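Forum > Small workshop > Equipment and budgets

Thread: Second gripper or spend it on sim time?

barbu_bench
Posted Sunday, 9.40 pm

We have 1775 left in the equipment budget and it has to be committed by the end of May. We run one arm with a Hivum parallel gripper, picking small parts out of trays. The pads are wearing and I'm torn between buying a whole second gripper or a few sets of pads and putting the rest into a Pular licence so we can test finger shapes before we order them. 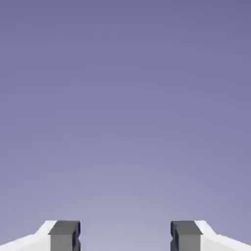
The quote for the gripper is good for 9 more days. Pads come in sets of 2 and lead time is the bit that worries me. Last time we were down for most of a week waiting on the post.

tnygard
Buy the gripper. A spare on the shelf gets you running again the same morning. A licence won't do that.

Distska_Dave
Disagree. If the pads are what wears, buy pads. What does a set cost you?

barbu_bench
400 for a set, delivered. The gripper is nearly the whole budget.

Distska_Dave
Then get two sets and put what's left towards the licence. Has the gripper body itself ever failed on you?

barbu_bench
No. One cable, and we fixed that ourselves.

tnygard
One crash into a tray and you'll want the body. We had ours out for a month after a bad homing move. Lost more in overtime than the thing cost new.
Torbjørn Nygård

millie_k
Does the sim model match the pads you've got fitted? We bought a licence on the strength of a demo and the stock fingers were a different depth to ours. Had to redraw them before any of the grasp tests meant much. Budget someone's time for that, it took us ages.

barbu_bench
Stock model so far. I'd assumed it was close enough.

millie_k
For checking reach, probably. For pad shape I'd measure yours first. Worn ones will be different again.

Distska_Dave
Ask Pular for a monthly licence as well. They don't list it but we got one.

barbu_bench
Didn't know that, thanks. I'll ring them in the morning. Leaning towards two sets of pads and a month or so of licence.

tnygard
Your money. I'd still ask Hivum if they do refurbished bodies.

barbu_bench
Will do. I'll post the prices when I have them.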